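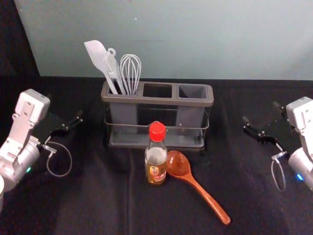
Vumau is the planning layer that sits between a task script and the arm controllers. It takes a segmented point cloud, a list of goal poses and a robot model, and returns time-stamped joint trajectories for one or two arms. Most of the questions on this page come from users setting up the two-arm tabletop cell, and the answers refer to that layout where it helps: three-compartment utensil caddy at the back, bottle with the red cap in front of it, wooden spoon lying on the black cloth, one arm entering from each side. Answers apply to release 4 unless stated otherwise. Last revised January 2, 2018.

Does Vumau plan both arms together or one at a time?

Either. The default is prioritized planning: the first arm in the task script is planned alone, and the second is planned against the swept volume of the first. Set coupled=true to plan in the joint space of both arms at once. Coupled planning finds solutions in tight spaces that the prioritized mode misses, but it is much slower. Use it only for handovers and for moves where both grippers work over the same object.

The planner fails with E606. What does that mean?

No collision-free goal configuration was found for the requested grasp. The usual cause is a grasp pose that is fine for the fingers but puts the wrist housing into the other arm. Run the goal checker with --show-contacts and look at the first pair listed. If it is wrist against wrist, move the idle arm to its park pose before the grasp.

E606 is not a timeout. Raising the time limit will not help.

Why is my black tablecloth missing from the point cloud?

Dark fabric returns little infrared, and the depth filter discards low-confidence points. Do not lower the confidence threshold for the whole image. Define the table as a fixed plane in the cell file and let the filter drop whatever it drops. Folds in the cloth can still come through as small clusters; min_cluster_height removes them. The shipped value is 15 mm. A spoon lying flat can fall under that, so for thin objects use the color segmenter and leave the height filter off for that region only.

How are clear or translucent objects handled?

Poorly, by depth alone. Clear glass at the neck of a bottle tends to produce holes or points on the surface behind it. Vumau can fit a stored shape to the parts that do return depth, normally the cap and the label, and fill in the rest. Register the object first with the Faleo shape tool. Translucent bins have the same problem and should be registered too, with their openings marked as free space. If the openings are not marked, the planner treats the caddy as a solid block and will refuse any insertion.

Can I lift one utensil out of a compartment that holds several?

Yes, with conditions. Touching handles are often merged into one segment. The segmenter splits them by edge direction, which works for straight handles that diverge toward the top. It does not work well on a wire whisk, where the wall shows between the loops. Grasp a whisk by the handle, and pad its bounding volume by hand. Set extract_axis to the direction of the handle, not to vertical, or the lower end will drag on the rim.

Are gripper cables included in the collision model?

Not by default. The model ends at the rigid parts. If a cable hangs in a loop below the gripper, add a capsule to the tool file that covers the loop at its lowest point. We have had more reports of snagged cables than of every other contact type put together -- most of them on low sideways moves across the table.

How large can a scene be?

The Kumberg scene set, used for our nightly tests, contains 676 scenes. The densest run to over 40 registered objects. Planning time depends more on clearance than on object count.

Does Vumau read the status lights or fault state of the arms?

No. Fault state belongs to the controller driver. The Fernandes driver publishes it on its own topic, and Vumau stops sending waypoints when that topic reports anything other than ready. Light colors are vendor-specific and are not used anywhere in our code.

Can I replay a plan without planning again?

Yes. Save it with plan --out and send it with replay. The replay tool compares the current joint state with the first waypoint and refuses to start if any joint differs by more than the tolerance in the cell file. It does not check the scene again unless you pass --recheck.

When is the next release?

March. It will add per-compartment goals for bins and caddies. Cell files from release 4 will load without changes.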